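Sirklow House opens its lakeside meadow and walled garden for weddings and family celebrations

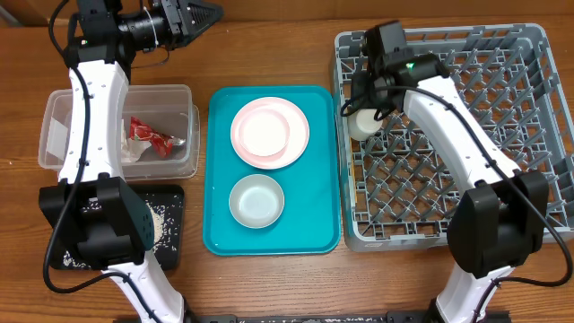
After a long and rather muddy winter of digging, mending and planting, Sirklow House is delighted to announce that its walled garden and the meadow running down to the lake are now open for bookings, with the first weddings to be held here in March.

The garden has been shut to visitors for longer than any of us care to remember, and those who knew it in the old days will find a good deal that is familiar. The pear trees are still trained along the south wall, the sundial is back on its plinth, and the little green door to the lake path has been rehung so that it opens without a shove. Couples may hold their ceremony under the pears or down by the water, and there is room in the meadow for a marquee seating up to 500 guests. Smaller parties are every bit as welcome, and the old apple store, with its long windows and its stove, makes a very snug spot for a supper or a christening tea.

"I have walked round this garden in all weathers and I still stop at the bend in the lake path every time," said Philomena Akolgo, who manages the house and grounds. "You come out from under the trees and there is all that sky, and I so look forward to seeing families spill out onto the grass there with their shoes off and their glasses in their hands."

Food will be looked after by Kenda, the kitchen led by Korkor Amegashie, and menus can be as grand or as simple as you please, from a full seated dinner to pies and salads passed along the table. "We would much sooner cook your grandmother's favourite than something nobody in the family can pronounce," said Korkor, "so do bring us your recipes, stains and all!"

Every booking includes use of the garden from the morning until midnight, the two dressing rooms on the first floor and parking in the top field. Six bedrooms in the house may be taken for the night as well, and three of them look straight out over the lake.

Open afternoons for couples and their families are held by appointment, with tea and cake in the apple store afterwards. To arrange a visit, please ask for Philomena at the Sirklow House estate office.

ENDS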